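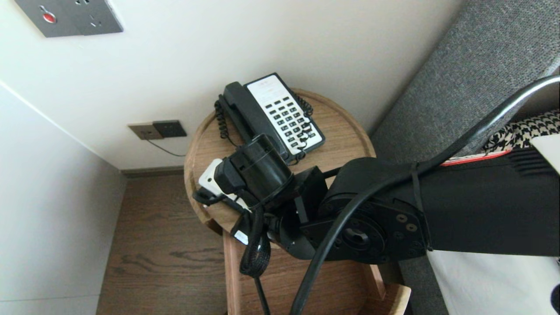
Bedside phone, back of the table

Can I unplug the hotel phone and use the jack for my own?

I'm staying at the Winia in Fandness for work through the end of April, room 201. I have an old corded Karras at home that is much louder than the one in the room, and I'm hard of hearing in one ear. Can I bring it and plug it into the wall, or will I break something? I tried the front desk twice and got two different answers.

posted by firkden_commuter, April 2024

pinecone43
Depends on the phone system. A lot of hotels run everything through a switchboard in the back office, and some of those are digital. A home phone won't work on a digital line and there is a small chance of damaging it. If the system is analog, your phone will probably ring and dial fine, but you lose the message light and the front desk button. Look on the bottom of the room phone. If the label says analog or single line, you are likely OK. Whatever you do, put theirs back before you check out.

Also look for a volume control. It can be on the side or underneath, and there may be a separate one for the ringer.

tollfree
just use your cell

mrs_dial_tone
I worked a hotel desk for years. Ask for the accessibility kit. Hotels in the US are supposed to have phones with volume control for guests who need them, and many keep a kit with an amplified handset and a light that flashes when the phone rings. The person at the desk may not know where it is, so ask for the manager or the maintenance department. Call before your next stay and have them put it on the reservation. I would not swap the phone without telling them. If the line goes dead, the desk can't reach you in an emergency.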